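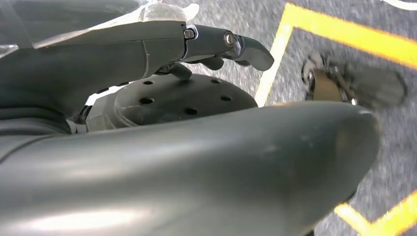 15 August 2021

Sourdough crock glaze, batch 11. Sunday, so I had the big kiln to myself and could fuss as much as I liked.

Opened up at lunchtime once the pyrometer read 62. The Tisent white came out nicer than I'd hoped on the tall test tiles (satiny, a bit of warmth where it thins over the rim), but it crawled on two of the flat ones. I think I know why. Those were the tiles I bisqued back in February, and they've sat on the open shelf over the wedging table ever since, soaking up dust. I wiped them with a damp sponge and called it good. Next time they get a proper rinse and a full day to dry!

Recipe as mixed, dry weight 1,000 grams before the tin oxide. I swapped in the Gratstead feldspar for the old bag, which ran out mid-scoop. Kofi Antwi thinks the new stuff is a touch higher in soda, and he may be right – the melt looks looser all along the bottom edge. He wants to cut it by 4 percent and make up the difference with silica. I'd sooner change one thing at a time, so clean tiles first, then the feldspar. Kofi, if you read this before I see you, please leave the bucket alone!

Sieved twice through the 80 mesh. It still settles like a brick overnight. Added a pinch of Epsom salts dissolved in hot water and that helped, though I didn't write down how much, which is silly of me. Call it a small pinch and measure it next round.

The iron slip under the white is lovely, by the way. Brown freckles coming through on the shoulder, and a soft line where the two overlap. Sowah clay body takes it better than the Prodar, which went gray and sulky under the same coat. I'm keeping the Prodar for the planters.

To do: order silica, scrape the third kiln shelf (drips, mine), relabel the buckets whose tape has gone unreadable. Cone packs are down to the last box. Crocks themselves don't get glazed until I have a clean set of tiles out of the kiln.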